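Section 4: Packing the small-things box

Once the big items are sorted, you get to the fun part of the Hiltside moving kit! Small things are the ones that vanish between houses, and one well-packed box of them makes the first night in a new place so much nicer.

What you need
- One small carton from the kit, flaps taped at the bottom
- Inner liner sheet (498 mm long when unfolded)
- One Luvetti label, colour of your choice
- A bed, or any soft surface at a comfortable height

4.1 Set up the bed

1. Pull the bedding fairly flat. It doesn't need to be made properly, and a few wrinkles won't hurt.
2. Stand the carton on the near side of the bed with the flaps open.
3. Leave the rest of the mattress clear for sorting. You'll want more room than you think.

Note: If your carton is the larger Sampaio size (748 mm on the long side), use the floor. It gets too heavy to lift off a mattress once it's full.

4.2 Fill the box

4. Start with anything that has corners, such as cartons and packaged goods. They can lean if they won't lie flat.
5. Tuck soft things around them. Scarves and plush toys are brilliant for this, and they're coming along anyway!
6. Slide flat packets down the sides.
7. Keep one pack of pocket tissues aside until the very end (see step 9).
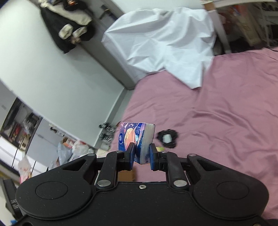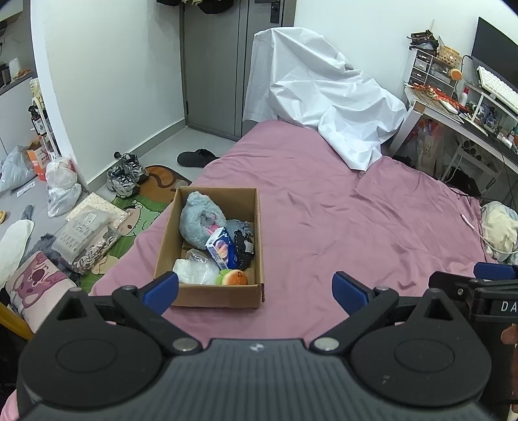 Soft filling is where this box really shines, and you can save a surprising amount of paper by using what you already own. Look for gaps next to anything stiff, then push something squashy in until the stiff thing stops sliding. A fringed piece of fabric like the grey-blue one in the carton can be folded small or opened right out, so try it both ways before you reach for the kit paper. Little round toys are great in the corners. Bigger fluffy ones do better on top, where they can puff up a bit.

Caution: Don't press down on the contents to make the flaps meet. If they won't close, take one thing out and start a second box.

4.3 Finish and close

8. Give the box a gentle rock from side to side. If you hear knocking, add one more soft item.
9. Lay the tissues on top, where you can grab them first. Moving day is dusty!
10. Fold in the short flaps, then the long ones, and run a single strip of tape along the join.
11. Stick the label on a side, never the lid, so you can still read it in a stack.

Note: The kit tape roll holds 185 strips at the marked length, so please don't be stingy. Refills are part number 800 at the Flunelbridge counter.

Put the finished box near the door with your kettle and bedding. Section 5 covers lamps and mirrors.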